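Hondholm Computer Club
Minutes of the October meeting

Start: 6:40 p.m., back room
Chair: Conceição Barros
Notes: Ye-rin Hong

1. Opening and last month's minutes

Conceição opened the meeting and thanked everyone for coming out in the rain. Last month's minutes were approved with one fix: the Wieser donation should have been listed as desktop towers and monitors, not just towers. Ye-rin will correct the copy on the website.

2. The Vencombe order

Great news to start with! Vencombe School has said yes to our offer and will take 67 rebuilt desktops for its two computer rooms and the library. This is by far the biggest single order we have ever had, and there was a round of applause when Conceição read the email out loud. The school would like the library machines first if we can manage it. They don't need monitors for those, only the towers, keyboards and mice.

A question came up about whether the school wants matching cases. They don't mind, as long as the machines within one room have the same layout of ports on the front. Sorting by model will happen at the shelves before anything goes to the bench.

3. Bench report: power and cables

We spent a good part of the evening on this one, and it was worth it. The new order of work is to open the case, look over the power supply and its cables, and only then move on to the board. People who have tried it like it a lot – you get the awkward reaching done while there is still room in there. Multi-pin plugs are to be held by the body of the plug and never pulled by the wires. Anything with a bent latch or a scorched pin opening goes in the red bin with a note on it. 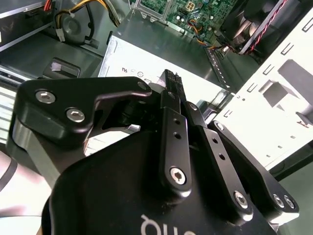
Black multi-pin connector by the power supply, side panel off.

Ye-rin asked that we stop using the mixed box of cable ties, which has everything in it from tiny ones to ones made for garden fences. Agreed. She will buy one size and put them in a jar.

4. Processors and small parts

Conceição brought in the new layout for the small parts, and it got a very warm reception. Up to now processors have been going into old egg boxes and foam scraps, and at least one turned up under a keyboard in the summer. From now on every loose part has its own spot next to the chassis it is going into. The gray plate with the raised holders is the model to follow: the chip sits metal side up in its square holder, where you can spot it right away, and the narrow tray below holds a strip-shaped part. Several members asked if they could have the same thing at home!

Some discussion followed about labels. It was decided to label the holders by part type and not by machine number, so the plates can be used again for the next case without peeling anything off. Machine numbers stay on the job sheet.

Thermal paste: we are down to the last 2 tubes. Conceição will order from Esetti together with the wrist straps. Please don't open a new tube until the old one is used up.
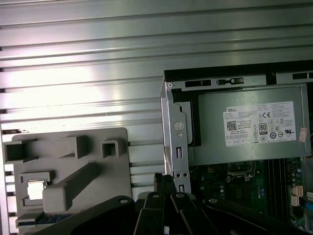 Storage for finished work also came up under this item. The low shelf by the door is fine for keyboards but too shallow for towers, and the deep shelves are still full of the Wieser monitors. Somebody suggested keeping the plates stacked there with their parts in them, but that was turned down because chips can slide. On the slatted bench the open chassis and the plate with the processor in its holder fit side by side, so each machine can stay together with its parts until it is closed up. Finished towers will go straight to the hallway cupboard, standing upright, with the job sheet taped on top.

5. Working on the boards

A lively item, with plenty of good ideas. Towers are to be laid on their side with the open side up for all board work. Before a processor goes in, check the socket under the lamp, and take your time over it. Memory goes in after the processor, and drive cables are left until last so they aren't lying across the board while you work.

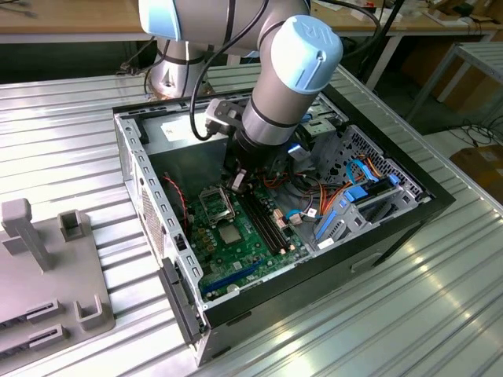
Members who prefer to do memory first are welcome to make their case next month, but for the Vencombe machines we would like everybody to follow the same order, so that one person can pick up where another left off. Ye-rin will write the order out on one page in large print and hang it over the bench.

The drive test takes longer than anything else we do. We agreed to run it overnight, up to 8 machines at a time, with the results written on the job sheet in the morning.

6. Money

The account stands at about $3,000 after the rent. Approved: wrist straps, thermal paste, cable ties and a second bench lamp. The label printer was put off to the next meeting.

7. Any other business

The beginners' evening was full again, and three of the people who came have asked to join the bench team. Wonderful!

Please bring back the long screwdriver with the yellow handle.

8. To do

Conceição: Esetti order, reply to Vencombe about the library machines
Ye-rin: bench sheet, cable ties, website correction
All: clear the Wieser monitors off the deep shelves before the next meeting

Meeting closed at 8:25 p.m.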